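Subject: Re: [stetside-residents] Unclaimed items, laundry sorting area
From: Mireille Haddad
To: Stetside residents list
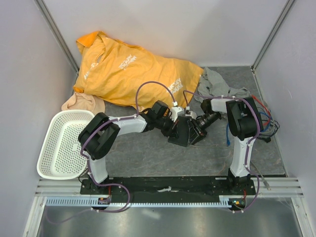 Orange-yellow item with white lettering, gray cloth, pale peach cloth, white perforated basket.

Dear residents,

Thank you to those who replied to the October notice. Ms. Rebelo's questions are answered below for the benefit of the whole list.

Zulmira Rebelo wrote:
> Could the office confirm which items are still unclaimed? I am missing
> a peach pillowcase and a small white basket with holes in the sides.
> My neighbor on the fourth floor also asks whether anything orange was
> turned in. Is there a charge for collection, and how long are
> things kept?

1. Four items remain under reference 741. The largest is orange-yellow and has white printed lettering in a few spots. The office has entered it as "garment or bag" and asks the owner to tell us what the lettering says before collecting it.

2. The peach cloth is recorded simply as a cloth. Ms. Rebelo is welcome to compare it with the rest of her set. The basket is plastic, white and rectangular, with many small holes. If it is yours, please bring a note of your unit number.

3. The gray cloth has had no inquiries to date.

4. There is no charge for collection. Items are kept until the last Thursday of the month and then passed to the Savovton clothing bank, together with anything left on the folding shelves.

Residents are reminded that baskets left in the sorting area overnight will be brought to the office. Name labels are available at the front desk in packs of 100 - one pack per household, please.

Claims may be made by reply to this list or in person at the office between 9 a.m. and noon. Please quote the reference number in either case.

Sincerely,

Mireille Haddad
Resident Services, Stetside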